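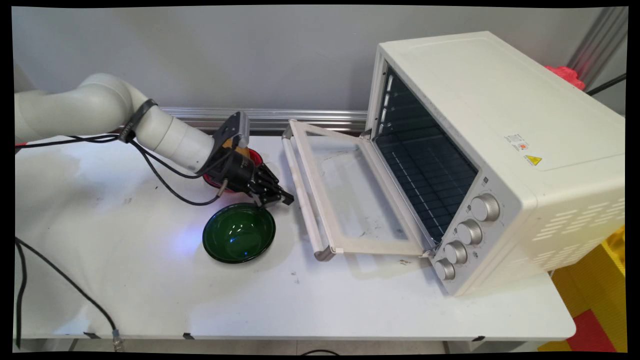
Reheat

The building at Clenach had 29 rooms on the lower floor, and the one assigned to her was the smallest with a sink. It had been a sample store. The shelving was still bolted to the wall, with the labels of the old stock in the channel strips: Firnov sealant, Firnov primer, a row of blanks. The table was white and stood against the outlet. On the table was the toaster oven.

She had the manual. The manual was for a different oven, made by Zullgate, but the controls were close enough that the previous tenant had corrected it in pencil. Where Zullgate said to turn the left knob to the second mark, the pencil said the third. Where Zullgate said to allow a clearance of four inches on each side, the pencil said nothing, and she allowed four inches.

The first evening she did not cook. She cleaned the door. It was hinged at the bottom and came down nearly flat, and with the door down the table lost a third of its usable depth. The glass had smudges on both faces. She used a damp cloth, then a dry one, then the damp one again with a little baking soda. The smudges on the outer face came off. The ones on the inner face moved to different places.

She had two bowls. The red one was deeper. The green one was glass, dark, shallow, and heavy for its size, and it had belonged to her mother, who had kept buttons in it. Neither was rated for the oven. She wrote this on a strip of tape and put the tape on the wall at eye level, where she would see it when the door was open: BOWLS STAY OUT.

The procedure, as she settled it over the first week, was as follows. Food came home in the red bowl. The green bowl went on the table in front of the door, empty. The door was lowered. The food went from the red bowl to the tray, and the tray went in. When the bell rang, the food went from the tray to the green bowl. The red bowl was washed while the food cooled. At no point did hot glass meet cold water. At no point was anything set on the door.

It was a small procedure and it took 27 minutes from coat to fork. She timed it because the evening shift at the depot began at seven, and the walk to the depot was long.

In August the depot changed its schedule. The walk was the same but the shift began at six, and she had to remove time from somewhere. She looked at the procedure. The cooling could not be shortened. The heating could be shortened by cutting the food smaller, which added time at the cutting stage, so that the net gain was under a minute. The washing could be moved to after the shift. She moved it. For three days she came home at two in the morning to a red bowl with a skin of sauce dried onto it, and on the fourth she moved it back.

The other possibility was to skip the green bowl and eat from the tray. She considered this for longer than it needed. The tray was metal and had a rim. It held the same amount of food. Eating from it would remove one transfer, one item to wash and one item to dry, and it would free the space in front of the door. She tried it once, standing. The fork made a noise on the metal that she felt in her back teeth. The food was hot at the edges and the rim burned the side of her thumb.

She put the green bowl back in its place.

The letter from the building office was under the door the next evening. It had her unit number at the top, 918, which did not correspond to any floor, and it stated that the appliances supplied with the lower rooms were to be exchanged for the Suvarna model, a sealed unit with a side-hinged door and a single dial. Tenants were to clear their counters. The old appliances would be collected from the hallway. Up to 1,000 units were being exchanged across the district, and individual requests could not be taken.

She read the specifications on the back. The Suvarna was narrower. It used less power. The door swung to the left and needed no depth at all, only a clear arc on one side. Heating time for a standard portion was given as half of what she had now. With that, the procedure would fit the new shift with time left over.

She measured the table. With the hinge on the left, the arc of the door would pass through the place where the green bowl stood. The bowl could go on the right, past the end of the new unit, but the right side was where the sink was, and the edge there was damp and slightly out of level. She set the bowl on it to see. It did not slide. She pushed it with one finger and it slid about an inch and stopped against the faucet.

She moved the table. This took most of an hour, as one leg had been shimmed with folded card and the card had stuck to the floor. With the table turned, the outlet was behind the leg and the cord had to run along the back and down. The light came from the other side now, and a blue reflection from the sign across the street lay along the inside wall of the green bowl.

There was a good place for the bowl in the new arrangement. It was at the front, toward the left, clear of the arc by the width of a hand. She marked the place with four short pieces of tape.

The Suvarna came in a carton two days later. She unplugged the old oven and let it stand, although it had not been on. She took out the tray and the rack, wiped the crumbs from the floor of it, and closed the door. It closed with the same two sounds as always, the spring and then the catch. She put the penciled manual inside, opened the door again to make sure the pages were not against the element, and closed it again.

The oven was heavier than it looked and had no side handles. She carried it to the hallway against her chest, with her chin on the flat top, and set it down beside the others. Most of them had their doors hanging open. She went along the row and shut them.

Then she went back in, peeled BOWLS STAY OUT off the wall, and moved it down to where the new door would be.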